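Chapter 6
Grippers and Small Objects

In this chapter you will:
Compare parallel, angular and flexible fingers
Estimate the grip force needed to lift a small part
Read a wrist camera view and pick out the contact point
Plan and record a set of grasp trials for your team project

Key terms: compliance, contact patch, end effector, fingertip, grasp trial, occlusion, stroke, wrist camera

6.1 Why Small Things Are Hard

In Chapter 5 your team moved foam blocks from one tray to another. The blocks were all the same size, they were wider than the fingers, and they did not mind being squeezed. If the arm stopped a little to the left of where it should have, the fingers still closed on foam and the block still came up.

Household objects are less forgiving. A bathroom counter holds some of the hardest things a student robot will be asked to pick up: a toothbrush, a cotton swab, a length of dental floss, the cap from a tube. Many of them are thin, some are slippery, and most lie flat against a hard surface where the fingers have to get underneath or pinch from the sides. An error that made no difference with a foam block will make the gripper miss completely.

The project for this unit comes from the Stindness course, which was first run as an after-school club by Mandla Zwane and is now used in a two-semester class. Teams work at a mock bathroom or in a real one, and each team keeps a log of its trials. One of the early club logs is used in the problems at the end of the chapter. It covers 87 grasp trials, made with a Denell arm and two sets of fingers, and it includes the failed ones. Keep your failed trials too. You will need them in Section 6.5.

6.2 Parts of the Gripper

An end effector is whatever is attached to the last joint of the arm. In this unit it is a two-finger gripper. The distance the fingers can travel between fully open and fully closed is called the stroke. A long stroke lets you pick up a mug by its body. It does not help with a thread, where all of the useful motion takes place in the last few millimeters.

The contact patch is the area where a finger touches the object. On a foam block the patch is nearly as large as the fingertip. On a string it is a narrow line, and if the two tips do not meet evenly, the string can slide out through the gap. Check this before you start. Close the fingers on a strip of paper and pull gently at several places along the tip. The paper should resist the same amount everywhere.

Compliance means how much a part gives under load. Fingers with openings cut through them usually bend more easily than solid fingers of the same material. Some bending is useful, because the finger can settle against an uneven shape. Too much, and the tips spread apart when the motor pushes harder. The Jonum kit has both solid and open fingers, and Lab 6A has you test each kind with the same object, 20 trials per kind.

6.3 The View from the Wrist

A wrist camera moves with the gripper, so the fingers stay in nearly the same place in every picture while the room behind them changes. This makes it a good tool for judging a grasp. It also brings a problem called occlusion: the fingers hide part of what they are holding, and with a small object they may hide nearly all of it. 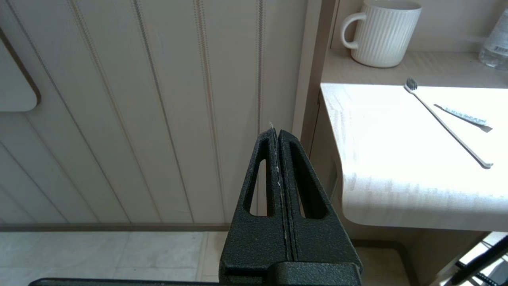
Figure 6.1 Wrist camera view of a closed two-finger gripper. A thin, whitish strand is pinched at the seam and shows slightly above the fingertips. A toothbrush and a toothpaste tube lie on the counter at right.

Look for the contact point in Figure 6.1 first, then at the background. The strand is pale, and so is much of the wall. A program that searches for light pixels would find far more wall than string. Zanetti's method, covered in Section 6.4, limits the search to a small window at the fingertips and ignores the rest of the picture.

Before You Go On

1. Which part of the strand could you use to confirm that the gripper is holding something? Which part is hidden?
2. The counter in Figure 6.1 is very bright. How might this affect a program trying to find the edge of the toothbrush handle?
3. A team sets its camera to save a picture at every step and collects 4000 of them. Suggest a rule for deciding which ones to keep in the log.
4. Sketch a fingertip that would hold a string well and a mug badly. Bring the sketch to class on Friday.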